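Threads > Kitchen & Home > Saved

2/28/21

Today I tried to cancel my Tradow meal kit. I would like it on record that I was in a good mood when I started.

Signing up took 2 minutes and asked for nothing but my money. Canceling begins with a quiz about my feelings.

I picked "I just don't like it." The site asked if I'd consider liking it at a lower price.

To be fair, the food was fine. It was the packets. One box had 13 little packets in it, and four of them were soy sauce. I now own enough soy sauce to open a small restaurant on Beltard Street, where it would fail.

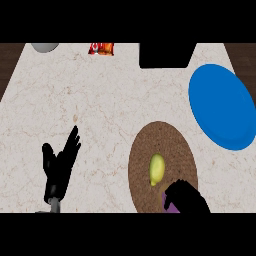

Also the recipe cards say every dinner takes 30 minutes. They mean 30 minutes for a person with a second person chopping. My best time is an hour ten, and that was the soup.

My sister-in-law switched to Pistar and swears by it. She also swears by the MacLeod blender, which sounds like a plane landing in the pantry, so I take this under advisement.

Back to canceling. Page four offered me $60 off my next few boxes. I've been a loyal customer since June and the most I ever got was a fridge magnet.

Reader, I hovered.

Then I read the small print. The $60 gets handed out in pieces, one box at a time, like allowance.

Clicked "continue to cancel." Got a page that said "Pause instead?" with a very large green button. The real button was gray and the size of a lentil.

Anyway, I'm paused until June. Dinner tonight is eggs - with soy sauce.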